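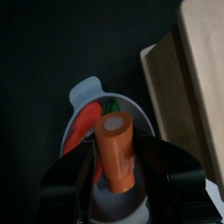 Food Storage Habits in Shared Student Housing
Final Report, Household Studies Project
Submitted January 19, 2022

Project group: Adhiambo Kimaro, Vidar Forsberg, Kibet Mwaipopo
Supervisor: Bakari Wanyama

1. Background

Students who move into shared housing usually buy and cook for themselves for the first time. Food is kept in kitchens that were planned for one family, and shelf space is divided by informal agreement. Earlier coursework at our department dealt with what students buy. The present project deals with what happens to the food after it has been brought home, and in particular with how dry goods and opened packages are stored.

The work was carried out in the Hollenstein residence, a building of shared apartments on the north side of Bumton. Each apartment has one kitchen. The residence was chosen for its uniform layout, which made it possible to compare households without having to correct for kitchen size.

2. Research questions

The group set out to answer the following questions. How do residents divide storage space among themselves? Which foods are thrown away most often, and for what stated reason? Does a simple labeling routine change the amount thrown away?

3. Method

A total of 24 residents in 6 apartments agreed to take part. Each apartment kept a written log of discarded food over two periods. During the first period the residents were asked to change nothing. Before the second period they were given paper labels and a pen, and were asked to write the date of opening on every package and container placed on a shared shelf.

The logs recorded the type of food, an estimate of the amount, and the reason for discarding it. Kibet Mwaipopo collected the sheets and entered them in a common table. Short interviews were held with residents of every apartment at the end of the second period. Notes from the interviews were read by two members of the group independently before any statement was used in this report. 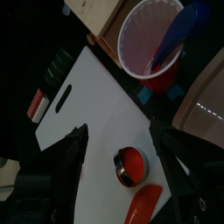
Figure 2. Round red container on a white cutting board.

4. Results

Bread, cooked rice and fresh herbs were the foods most often entered in the logs. Dry goods such as flour, lentils and tea were discarded less often, but in larger amounts at a time, usually when a cupboard was cleared. The reason most often given was uncertainty about age. Residents reported that they did not know when a package had been opened or who had opened it, and that they preferred to leave it alone.

In the second period the entries giving uncertainty as the reason became fewer in most of the apartments. Entries for spoiled food stayed at much the same level. Two apartments stopped using the labels before the period ended. In both cases the residents explained that the pen had gone missing.

The division of space followed a similar pattern throughout. Refrigerator shelves were assigned by person, while spices, oil and baking supplies were held in common. Residents described the common items as the main source of disagreement, chiefly over replacement.

5. Limitations

The logs depend on the memory and goodwill of the residents. Amounts were estimated by eye and should not be read as measured weights. The second period overlapped with examinations, when several residents cooked less than usual, and part of the change may be explained by this.

6. Further work

The group recommends that the study be repeated with a longer second period and with a kitchen scale in every apartment. Adhiambo Kimaro will present the findings to the residents in February. Blank log sheets may be requested from the supervisor.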